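Counter Rules for Kitchen Arms

Plarell's handbook calls any tidy counter safe. I don't buy it. Check these first.

1. Tie back cables before food comes out.
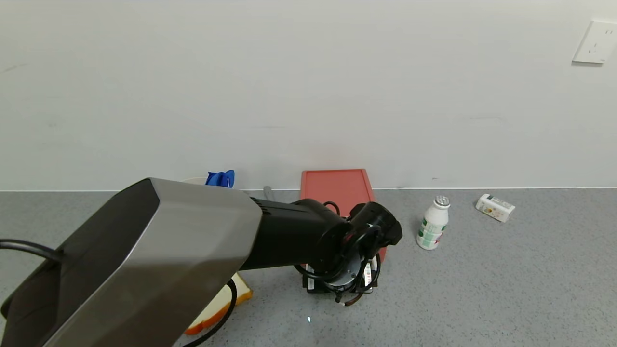

Bread, board and cable share one counter.

2. Look between the open fingers before you close them.

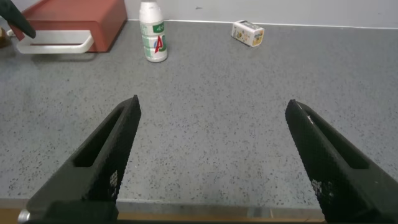
3. Park the peeler at the back. Plarell wants 3 inches of clearance and never says from what. 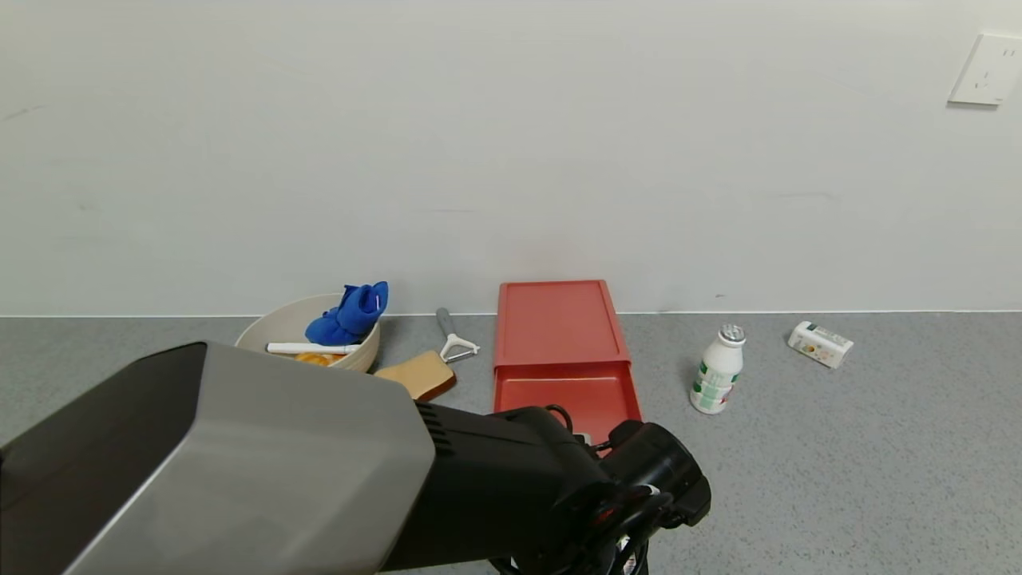 4. Watch for glare. A shiny top throws white spots, and I doubt "auto exposure" fixes that.
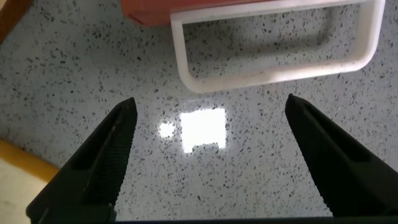
Reading time: 3 min

Log every stop, even the dull ones. Repeat the check after 16 runs.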